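Slow floors: Austra Šimkus on drying concrete in the Henthorpe building

January 31, 2026

Austra Šimkus has spent most of her working life waiting for concrete to dry. She runs the moisture testing side of Vaher, a small flooring consultancy, and she was brought in at Henthorpe when the first resin coating came up in sheets. We spoke in the site office, where she keeps her probes in a locked drawer.

Why coatings fail

The Henthorpe slab covers 1,160 square meters and was coated in November. "The program said the slab was old enough," Šimkus said. "Age tells you very little. I want to know the relative humidity inside the concrete, at depth, with the building running the way it will run."

Surface readings, in her view, cause most of the trouble. A handheld meter takes a few seconds and measures the top layer, the part that has lost the most water. Once a coating seals that surface, moisture from lower down moves up and evens out through the slab. If the adhesive cannot tolerate the new level, the bond goes.

"People show me a photo of a meter on a floor and ask me to sign," she said. "I ask what the reading was at 40 percent of the depth. Usually there isn't one."

The test holes

Vaher drilled 4 holes on the first visit and left sleeves in them to reach equilibrium. Three came back within the limit set by the coating supplier. The fourth, next to the loading door, did not.

Urmas Pētersons, who managed the original pour for Drungate, was not surprised. "That corner was placed last and it rained on us," he told me by phone. "The mix had more water in it than I would have liked. It was also thicker there – 126 millimeters at the door, by our records." He would now ask for the dehumidifiers to be on site before the roof was closed, and he would write it into the contract.

Šimkus is careful about dehumidifiers. Run too hard, they dry the surface quickly and can make the edges of the slab curl. She prefers steady air movement and a stable temperature, with the doors kept shut. The last item is the hardest to enforce on a working site.

Color and finish

The replacement coating is a plain gray. Pētersons had argued for something darker to hide tire marks, but Šimkus sided with the client. Gray shows dust and early blistering under low light, and she wants defects found in the first months. Walls are a separate matter, and she has no objection to strong colors there.
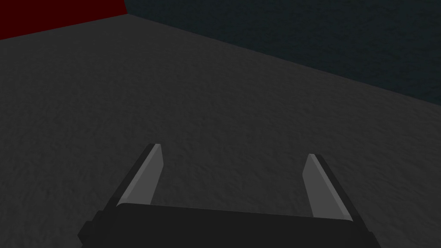 Records

Rinance, the owner of the building, now receives a one-page log for each test hole, with depth, date drilled, air temperature and every reading. Šimkus keeps the raw files herself. She has been asked to shorten the log and has refused.

"The log is what you need when somebody wants to put vinyl over it later," she said. "They won't have my phone number by then."

The sleeve by the loading door stays in place, capped flush with the floor. Her next reading there is due before the racking goes in.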